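Search this site
Go
Posted in: Minutes, Shed & Workshop
Wednesday, by Iker Ibarra

Workshop group minutes, Clallgate rooms, 7.30 pm

Ertuğrul chaired and I scribbled, so blame me for the spelling. Last month's minutes went through once we'd fixed the colour of the new door (grey, not green!).

1. Money. Ertuğrul Ateş says we have $3,386 in the account, with 3,000 of it set aside for the Barklow bench order. He'd like $100 of what's left for bits and blades – agreed.

2. Hand tools. A good long natter about the small stuff on the wooden bench and where it ought to live. I'm keen on a drawer, Ertuğrul wants a rack on the wall. We'll try the rack until September.

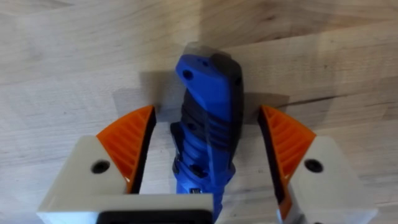
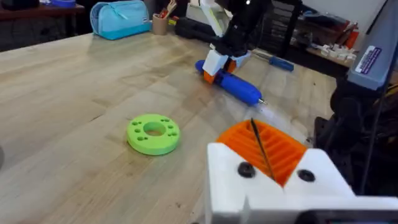

Blue handle with black grip (first photo); bench with the blue power tool, screwdriver and pen cup (second).

3. Labels. Fasell can do us a roll in any colour we fancy. I'll ask about the price and bring a sample along.

4. Cuppa roster. Still 2 gaps, so please put your name down by the kettle!

5. Any other business. The Oral Street key is missing again – check your pockets, please.

Closed 8.40 pm. Ertuğrul locked up.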